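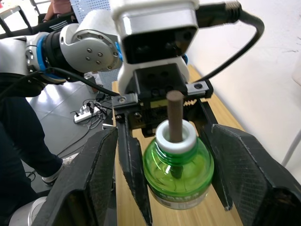 Page 3 of 17

Skilville Homeowners Forum > Around the House > Renting out a spare room, who pays for power?

gourlay_gus
Rent for our back room in Wulla is flat, utilities included. The new tenant runs a space heater all day and the July bill was higher than last winter's. Can I add a charge in the middle of the lease?

maplestairs
No. If the lease says utilities included, you pay until it ends. Put a cap in the next one.

tenpenny
Depends on the wording. Ours says "reasonable use" and we did collect for the extra. Read yours again before you give up.

maplestairs
"Reasonable use" means whatever the judge thinks it means that day. I would not count on it.

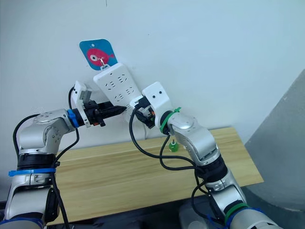 Rooster_Lane replied: A submeter settles all of this. We put one in for the room over the garage and bill by the reading every month. It was 8 weeks before the electrician could come, but there have been no arguments after that.

tenpenny
Check the rules first. Bokorura doesn't let you bill a single room that way, so my sister had to take hers out.

Rooster_Lane
Didn't know that. We're outside the city limits.

gourlay_gus
Read the lease last night. It says included and nothing else. Paying 2,000 for a lawyer over a heater makes no sense, so I'll eat it until the lease is up and write in a cap.

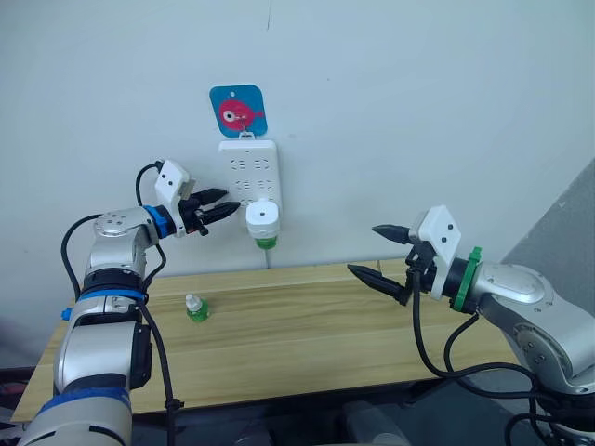 Power strip on the wall, blue fish tag above it

maplestairs
Good call. Put the cap in kilowatt hours, not dollars, or you'll be redoing it every time the rate goes up.

tenpenny
I'd still talk to the tenant first. Ours cut back once we showed them the bill.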